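部屋の隅(住居・収納)

部屋の隅(へやのすみ)は、室内において二つの壁面、または二つの壁面と床面もしくは天井面とが交わる箇所、およびその周辺の空間を指す。建築用語では壁の交わる内側の角を入隅(いりずみ)、外側に突き出た角を出隅(でずみ)と呼び、日常語の「隅」はおおむね前者に対応する。住宅関連の書籍や雑誌では長らく「デッドスペース」の代表として扱われ、その「活用」を勧める言説が繰り返し現れてきた。ただし、そうした言説の多くは根拠が薄く、本項ではその点についても述べる。

語義と範囲

どこまでを隅と呼ぶかについて、定まった基準はない。入隅の線そのものを指す場合もあれば、家具を一つ置ける程度の広がりを含む場合もある。収納関連の記事で「隅の面積」が数値で示されることがあるが、範囲の取り方を明記したものは少なく、数値同士を比べることにはほとんど意味がない。

「四隅」という表現は部屋が矩形であることを前提としている。L字形の間取りや、柱型の張り出した集合住宅の居室では入隅の数はそれより多くなる。間取り図の上では矩形に見えても、梁や配管を隠す囲いによって実際の隅が複雑な形をとることは珍しくない。

施工上の特徴

入隅は異なる面の仕上げ材が出会う場所であり、施工の粗が出やすい。木造住宅では下地の乾燥収縮によって壁紙の継ぎ目に隙間が生じることがあり、補修には通常、充填材が用いられる。床との取り合いには幅木、天井との取り合いには廻り縁を設けるのが一般的であったが、近年はこれらを細くしたり省いたりする例も見られる。省略した納まりは「すっきり見える」と宣伝される一方、掃除機の当たる部分の保護という幅木本来の役割については触れられないことが多い。

また、二つの壁が正確に直角をなしているとは限らない。既製の棚を隅に押し込むと奥に楔形の隙間が残るのはこのためで、寸法を一か所しか測らずに家具を注文した場合の失敗としてよく知られる。「隅にぴったり収まる」とうたう製品も、ぴったり収まるのは隅のほうが直角である場合に限られる。

環境上の特徴

外壁に面した隅は室内側の表面温度が下がりやすく、家具を密着させると空気の動きも妨げられるため、結露やカビの発生しやすい箇所とされる。これは建築環境の分野で古くから指摘されており、隅に関する主張の中では比較的信頼できる部類に入る。

光については、窓の位置と壁の色に大きく左右される。隅が暗く見えるのは、開口部から遠いことが多いうえに、面の向きの違いによって隣り合う壁の明るさに差が出るためでもある。照明器具を一つ足せば「部屋が広く見える」との説明が定番となっているが、どの程度広く感じられるのか、誰がどのような部屋で確かめたのかを示した資料はまれである。 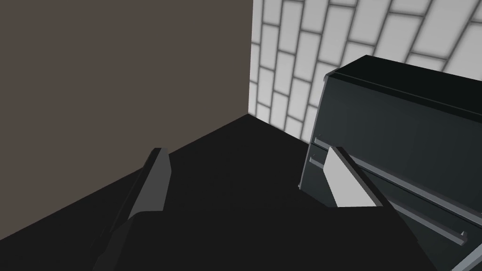
部屋の隅の一角(コンピューターによる描画)

音に関しては、低音が隅で強調されるという現象があり、音響機器の設置場所をめぐる議論の種となってきた。現象そのものは物理的に説明できるが、そこから導かれる「隅に置くべき」「隅に置くべきでない」という助言は機器と部屋によって結論が変わり、一般則として受け取るのは危うい。

「デッドスペース」論

隅を無駄な空間とみなす考え方が広く流布した経緯は、はっきりしない。収納家具メーカーのシュトゥルクホルム(Sturkholm)は、自社の三角棚の販促冊子『隅の経済学』において、一般的な住戸では隅の未利用によって年間2984円分の家賃が失われていると主張した。この数字はその後、住まいに関する記事にたびたび引用されたが、冊子には対象とした住戸の数も、隅の範囲も、家賃の算定方法も記されていない。端数まで示されていることが、かえって精密な調査であるかのような印象を与えたとみられる。

住宅評論家のテグウェン・ラドック(Tegwen Ruddock)は著書の中でこの数字を取り上げ、算出の過程を問い合わせたものの資料の提示は受けられなかったと記した。ラドックはさらに、床に物のない場所をすべて損失として計上するなら廊下も扉の前も損失になると述べ、計算の前提そのものを疑問視している。これに対しシュトゥルクホルム側は、冊子は「暮らしの気づきを促すもの」であったと回答した。反論としては弱い。

競合するスターロ(Stallo)も、隅用の回転棚について「収納力が5倍」と表示していた時期がある。比較の対象は同社の旧型製品であり、しかも旧型は棚板が一段のものであった。表示は後に改められ、現行のカタログには倍率の記載がない。

隅専用家具

隅専用の家具には、三角形または扇形の棚、L字形の机、角に合わせた長椅子などがある。三角形の棚は奥行きが端に向かって減るため、四角い箱や本を並べると余りが出る。つまり床の隙間が棚板の上の隙間に移るだけの場合があり、この点は製品紹介ではあまり言及されない。食器や小型の鉢植えのように底の小さい物を置く用途であれば、不都合は比較的少ない。

L字形の机は天板の角に手が届きにくい。セルノウ(Sernow)社は角を斜めに落とした天板を発売し、届かない部分を減らしたと説明したが、天板の面積も同時に減っている。

文化的な言説

隅に盛り塩をする、隅に物をためると運気が下がる、といった俗信は今日も見られ、家相や風水の名で語られることが多い。ただし、通俗書に載る「隅の風水」の中には比較的新しい時期に整えられたとみられるものが含まれ、書物によって吉とされる隅の方位が食い違う。マシレラ(Masilela)文庫から出た実用書では、初版と改訂版で勧める方位が逆になっているが、変更の理由は説明されていない。

「隅に置けない」という慣用句は、思いのほか力量があって侮れないことをいう。隅を目立たない場所とみる感覚を前提とした表現であり、室内の隅に特別な力を認める俗信とは別に考えるべきである。両者を結びつける解説も一部にあるが、典拠は示されていない。

関連項目

入隅
幅木
廻り縁
結露
三角棚
家相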